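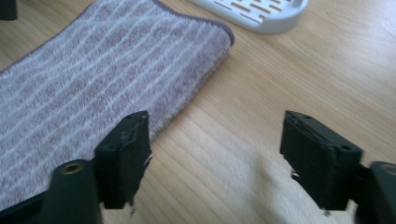
If you bought the Felik hand kit this spring, you probably opened the box, found two jaws, two bodies, a bag of screws and a grip with a trigger on it, and wondered what on earth you were supposed to do first. I've had mine for a good while now, and I've helped enough friends get going with theirs that I finally sat down on Jun 11, 2018 and wrote out the way I do it. The short version is that you start with cloth. I like a fluffy mop pad (mine is the mauve one with the thin white stripes), laid flat on bare wood with plenty of open space next to it, because you can get all your silly mistakes out of the way on something that can't chip, roll or shatter. Everything below builds up from there.

## What you'll want on the table

- The Felik hand, fully assembled, with both finger pads stuck down
- One microfiber mop pad with a decent pile
- Something stiff with slots in it, such as a plastic tray
- A small pair of scissors
- A soft pencil, if your table will forgive you

The kit I have is the hand-held version, the one you carry around and squeeze yourself to record moves for the arm later on. If you sprang for the arm as well, please leave it in its box for this whole page. Samuele Russo, who talked me into buying the thing in the first place, bolted his arm up on the very first evening and spent the next two weeks teaching it bad habits that he had to go back and erase. Learn with your own wrist and the arm will thank you for it!

## Step 1: Look over the fingers

Open the jaws all the way and look at the two inner faces. They should face each other squarely, with neither one leaning back. If one leans, loosen the screw underneath it by half a turn, press the finger straight with your thumb, and snug it up again. Don't crank on it. The brass-colored inserts in the posts are tougher than they look, but the posts holding them can only take so much.

Now look at the pads. The dark fuzzy material sheds a bit around the corners, and you'll get little wisps sticking out sooner than you'd think. I used to pull these off, and I can tell you from sad experience that pulling one wisp gets you three more and a bald corner. Snip them close with the scissors and leave the rest alone. A few stray fibers don't hurt anything while you're practicing, so don't lose an evening to it.

## Step 2: Get the approach right

Lay your mop pad down flat, a little crooked if you like. Perfectly lined-up cloth teaches you nothing, and it will never be that tidy when you're doing real chores.

Hold the hand over the bare table beside the pad, jaws open, and lower it until the fingertips are just off the wood. Then slide sideways toward the cloth. Most people want to come straight down from above like a claw machine, and for a block or a cup that's perfectly fine, but on a flat pad you only end up pressing the pile into the table and squeezing air. What you want is to have one finger on top of the pad and the other just past its edge.

Tayla Partington showed me a nice trick for this. She makes a light pencil mark on the table where the outer finger should land, practices until she can hit it without staring, and then rubs the mark out. I did this for a few evenings with a cup of tea going and it really did help.

## Step 3: Pinch and lift

Squeeze slowly and let the outer finger scoop the edge of the pad inward. You'll see the cloth buckle up into a little ridge between the jaws. Keep squeezing until the ridge stands up by itself, give it one more gentle squeeze, and lift.

Go for a bound edge if your pad has one. The binding is firmer than the pile and it gives the fingers something to bite on. The fluffy long sides are harder, so save those for when you're feeling confident.

I'd do this 30 times before moving on. I know, I know. Put some music on. Nafula Magesa did hers in one sitting while her bread was rising, and she's got the steadiest hand of anybody I've tried this with.

## Step 4: Carry it to the tray

Set the tray a short distance away, flat side showing, and carry the mop pad over to it. Lay it down across the slots by touching the far end first and drawing the hand back toward you as you let go. If you open the jaws all at once, the cloth drops in a heap.

When that feels easy, try the tray itself. Pinch it by the raised rim and keep the fingers out of the slots, where they love to get stuck.

## Step 5: Save your good runs

Recordings go into the Sekach app over the cable. Each one can be up to 10 minutes, though I keep mine far shorter and throw out anything where I fumbled. Name them something you'll recognize later. "Test 2 final new" is no good to anyone, and I say this as the owner of several.

If the app shows error 501, unplug the cable at the hand end, close the app, and plug back in before opening it again. Doing it in the other order just brings the error right back.

## Is the kit worth it?

I think so, with a couple of grumbles. The trigger is stiff for small hands, and the printed booklet skips right from assembly to the arm. The replacement finger pads (part 2063) are only sold by Latuheru, and they're often out, so I'd order a set along with the kit. On the plus side, the jaws have stayed true on mine through a great deal of clumsy handling, and the grip is comfortable enough that I forget I'm holding it.

I'm hoping to have the follow-up page on folding ready in September. You'll need a second mop pad for that one, preferably in a different color.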